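A morning with the pencil case cell at Trumine

Visit report, January

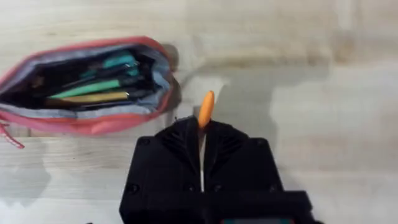
The wrist camera's view at the pencil case station, with an orange-tipped item in the gripper.

Trumine takes visitors one morning a month, in groups of up to eight. I had asked to see one cell properly instead of walking past all of them, and Ulla Toivonen, who runs the workshop, agreed to that as long as I stayed behind the yellow line when the arm was powered. I was with her and the technician, Apolinar Ocampo, from 8:15 until lunch.

The building is on the Hurkoncombe road, behind a tile warehouse. There is no sign on the street side. Parking is at the back, and the bell by the loading door is the one that works.

The cell

The cell I saw handles one job. An arm picks up pens, markers and pencils from a table and puts them into an open fabric pencil case. The arm is bolted to a steel stand beside the table. The stand is not attached to the table at all, and Ocampo said this was the first thing he changed when he took the cell over. Before that both were on the same base plate, and anyone leaning on the table moved the robot's idea of where the table was.

The gripper has two black plastic fingers, wide and wedge-shaped, with ribs on them. They close to a narrow slot, and an orange-tipped item is held upright in it. A small camera rides at the wrist and looks out past the fingers, so the tips are always in its view. Ocampo likes this for maintenance. If a finger has shifted on its mount, he can see it on the monitor before he sees it at the machine.

The pencil case is the hard part. It is soft, it gets dark inside, and it never sits the same way twice. The pale lining folds over the edge, which gives the camera a light band to find. The zipper pull is a fabric loop, and if it falls across the opening a pen can land on top of it. The operator lays the loop out flat on the table before each run. I asked whether they had thought of cutting it off. Toivonen said the customer, Renirmont, wants the case handled as it is sold.

Morning check

Ocampo does the same check every day before the first run, and he let me watch from the start. It took 15 minutes with him explaining, and he says it goes faster alone.

He starts with the power off and the fingers open. He wipes the inside faces with a dry lint-free cloth. Marker caps leave a shine on the plastic after a while and the grip gets worse. He used to use alcohol wipes but stopped after one set of fingers went cloudy.

Next are the screws. He goes over the ones he can reach on the finger assemblies with a small torque driver, and each screw gets a dot of white paint marker if he has had to turn it. Two dots on the same screw and it comes out, gets cleaned and goes back in with fresh thread locker. One had a dot on the morning I was there. It held.

Then he follows the cable by hand from the wrist back to the shoulder, bending the arm slowly in free-drive mode. He is feeling for a clip that has slid. The cable was replaced in the fall after it rubbed through at the elbow, and the new one has a longer loop. It looks untidy, but it has been fine so far.

Power goes on after that. The arm moves to a position over a taught mark on the table, and he checks the offset with a feeler gauge. If it is out, he re-teaches the mark. If it is out two days in a row, he looks for the reason, which has usually been the stand's feet.

Light

The window on the far side of the room turned out to be more trouble than anything mechanical. The tabletop is pale wood with very little grain, and one part of it can wash out on camera while the rest stays gray. The arm also throws its own shadow on the wood. In the first weeks the software sometimes took the edge of that shadow for an object.

They tried a dark mat, which fixed the shadow and made the black pens impossible to find. The mat is now under the coffee machine. What they do at present is keep the blind at a marked height and run a second lamp from the opposite side. Ocampo would like to box the cell in completely. Toivonen would not, as she wants people to be able to see it.

A finger change

At ten the cell was stopped for a planned finger change, which was what I had mainly come for. The fingers are changed after a fixed number of cycles whether they look worn or not. The counter read 1540 when Ocampo stopped it. The spares come from Hofstetter in sealed bags, one pair to a bag, and pairs are never mixed.

The old pair came off without any trouble. The left one had a polished patch near the tip that I could feel with a fingernail and could hardly see. The new pair went on loosely at first. He closed them on a steel pin, tightened the screws a little at a time, going back and forth between left and right, and then took the pin out and looked through the gap against a lamp. He did it over once. The slot was a hair wider at the top, he said, though I could not tell.

After the change comes a set of test picks with a standard marker. The gripping force is set at 63 percent on their controller. Higher than that and the caps come off in the fingers when the arm lets go of the body, which sounds funny but means stopping the cell and fishing for the cap with tweezers.

Notes for other visitors

Bring closed shoes. The floor by the cell is cold in winter. You can ask to see the maintenance log, a paper binder hanging from the stand on a hook, and it is worth the time. The entries are short ("re-taught mark, foot B loose") and go back to the first week. Ocampo reads it at the start of each month and moves anything that shows up often onto the morning list.

Lunch is not provided. The bakery across from the tile warehouse closes at two.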